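Storage cabinet

A storage cabinet is a free-standing or wall-fixed piece of furniture with an enclosed body and one or more doors. It is used to keep tools, papers, cleaning supplies, stage goods and other stock out of sight and free of dust. The term covers a wide range of sizes, from low units placed beneath a worktop to full-height units. A cabinet differs from a chest of drawers in that its main space is reached through doors, and from open shelving in that the contents are closed off on every side.

Construction

The body, or carcass, consists of two sides, a top, a bottom and a back. In timber and board cabinets the sides usually carry the load, and the back is a thin sheet that keeps the carcass square. If the back is left off or badly fixed, the body can lean sideways until the doors no longer meet. In steel cabinets the sides and back are often folded from a single sheet, and the folds give the stiffness that thick board would otherwise provide.

Shelves may be fixed or movable. Movable shelves rest on pegs or clips set into rows of holes, or hook into slotted strips. A fixed shelf at mid-height is common in tall cabinets, where it stops the sides from bowing outwards. Sag in a shelf rises steeply with its length, so wide cabinets are often split by an upright panel.

The plinth is the raised base beneath the bottom shelf. It keeps the doors clear of the floor and may hide screw feet used for levelling.

Doors

Cabinet doors are hinged, sliding or rolling. A pair of hinged doors is the most common form for wide cabinets. Each leaf covers half the opening, which shortens the swing and lowers the weight on each set of hinges. The leaves may meet with a plain gap, or one may carry a strip that overlaps the other. With an overlapping strip the doors must be closed in a set order.
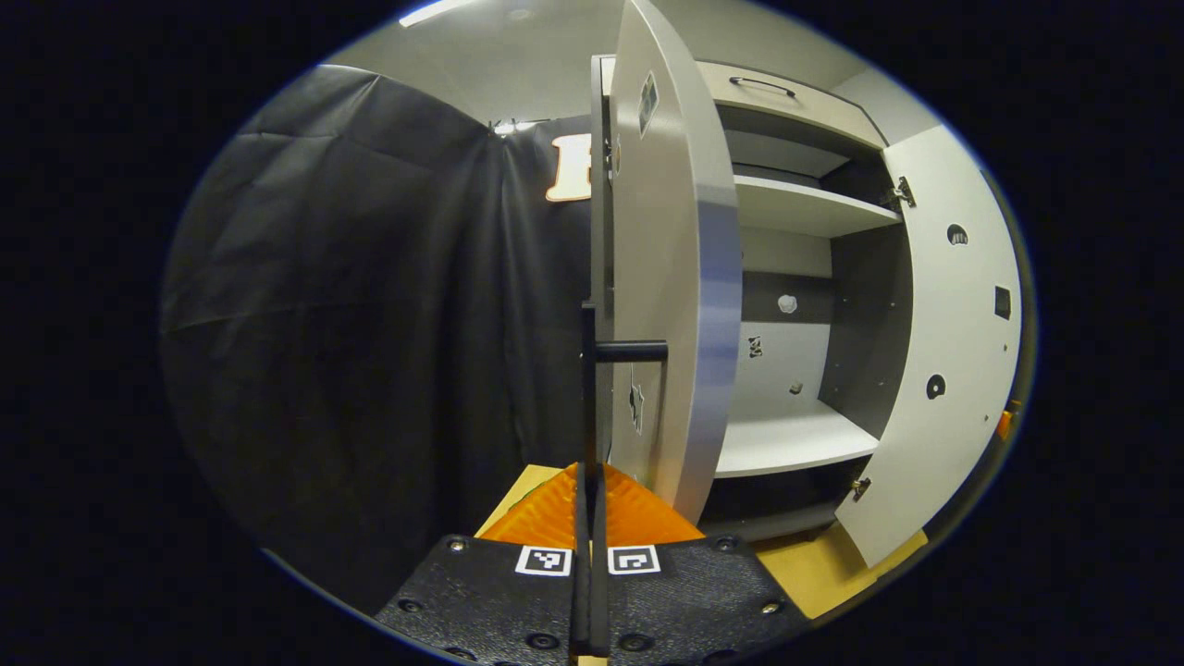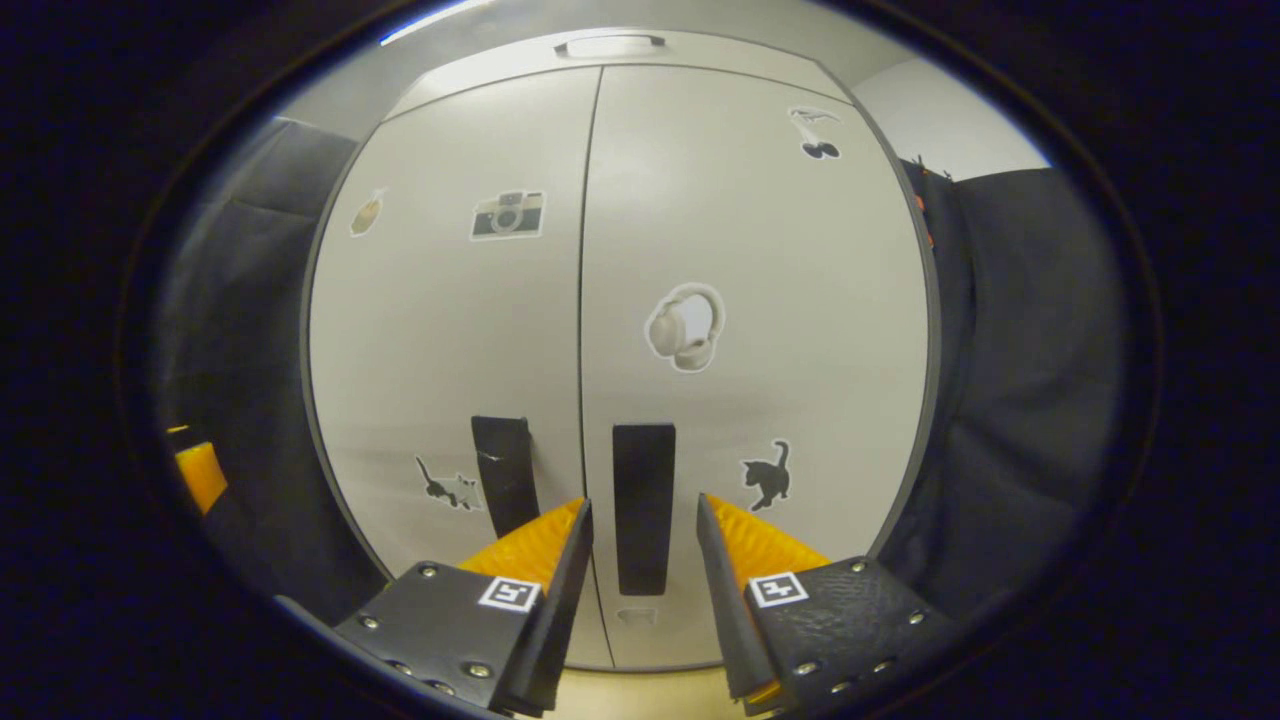

Double-door cabinets, with the doors open and closed.

Hinges are classed by where they sit and how far they open. Butt hinges are let into the edge of the door and the side of the carcass. Concealed hinges have a round cup sunk into the inner face of the door and an arm screwed to the side; most can be adjusted in three directions after fitting. Piano hinges run the full height of the leaf and spread the load evenly, but allow little adjustment.

Handles take the form of knobs, bars, recessed pulls or a shaped edge on the door itself. Recessed pulls are preferred in narrow passages, where a projecting handle may catch on clothing. Doors are held shut by magnets, spring catches, rollers or a lock. In a three-point lock, one turn of the handle moves rods into the top and bottom of the carcass while a bolt engages at the middle.

Stability

Tall cabinets can tip forwards when the doors are open, as the weight of both leaves then lies in front of the base. The risk is greater on carpet and on floors that slope towards the front. Makers commonly supply a bracket for fixing the top of the cabinet to a wall. Heavy items are placed on the lowest shelves, and the cabinet is emptied from the top downwards before it is moved.

Hélène Perron's handbook for store managers treats tipping and shelf overload as separate faults. It advises that the load limit be marked inside the door, stated per shelf and for the whole cabinet. Murray Cloutier, writing on school and theatre stores, adds that limits quoted by makers assume an even load and do not apply to a single heavy object at the centre of a shelf.

Makers and ranges

The Gradness works produced board cabinets with shelf holes 16 mm apart, a spacing kept through all its later ranges. Its rival Riedl sold steel cabinets in flat packs, joined with 8 bolts. The Cukance range, also from Riedl, was 500 mm deep and could be stacked in pairs.

See also

Cupboard
Locker
Shelving
Wardrobe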